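Enard Writing Desk, white

Product code EN-13. Sold by Jukadex, Prarcombe. In stock, small numbers. Next lot due October.

Page updated Aug 19, 2024

Plain white desk for small rooms, spare rooms, landings, the end of a hallway. One drawer, flat top, no fuss. Goes in where a proper office desk wont.

What you get
Desk top
Legs and rails
One shallow drawer, fitted under the front edge
Bag of fixings plus 2 spares of each
Hex key
Instruction sheet (new version, the old one had step four upside down)

Not included: chair, lamp, cable tray. Cable tray is on the accessories page, fits all Enard desks bar the corner one.

Assembly
Two people is easier, one person can manage. Build it upside down on a blanket. Leave every bolt finger tight till the last one is in, then go round and tighten. Drawer goes in last. If it sticks, loosen the left runner a half turn and try again. Most of the calls we get are the left runner.

Keep hold of the hex key. Bolts want a nip up after a few weeks, more so if the desk gets dragged about.

Finish and cleaning
Damp cloth, drop of washing up liquid, dry it off after. No bleach, no cream cleaners, no scouring pads. Felt tip comes off with a bit of rubbing, biro mostly, permanent marker no. Hot mugs want a mat. Same goes for hair straighteners, please, we have had three back.

Drawer was tested by Rahman to 2,000 open and close cycles. It's for pens, chargers, post, a thin laptop. Don't load it with books.

Delivery
Flat packed, one carton. Kerbside as standard. Upstairs delivery is extra, ring first and tell us if there's a tight turn on the stairs. Collection from Prarcombe by arrangement, bring a blanket and something to tie it down with.

Where to put it
Measure the wall, then measure it again with the skirting. Old houses are never square and a desk shows it up. Back edge is straight and made to go flat against a wall, no overhang. White looks well against bare brick, with the red-brown sort especially, and the drawer has a light wood colour inside so it's a bit warmer once it is pulled out. Leave room behind you for the chair and for the drawer to open properly. Pale grey floors suit it too.
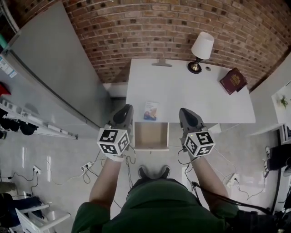 Returns
500 hours of daily use or thirty days, whichever comes first, was the old wording and it confused everyone. Now just thirty days. Keep the carton. Marks from assembly aren't covered, missing parts are, email us a photo of teh bag and we'll post what's short.

Trade and schools: ask for Cinzia Rinaldi. Spares and runners: Raffaele Lombardi, mornings only.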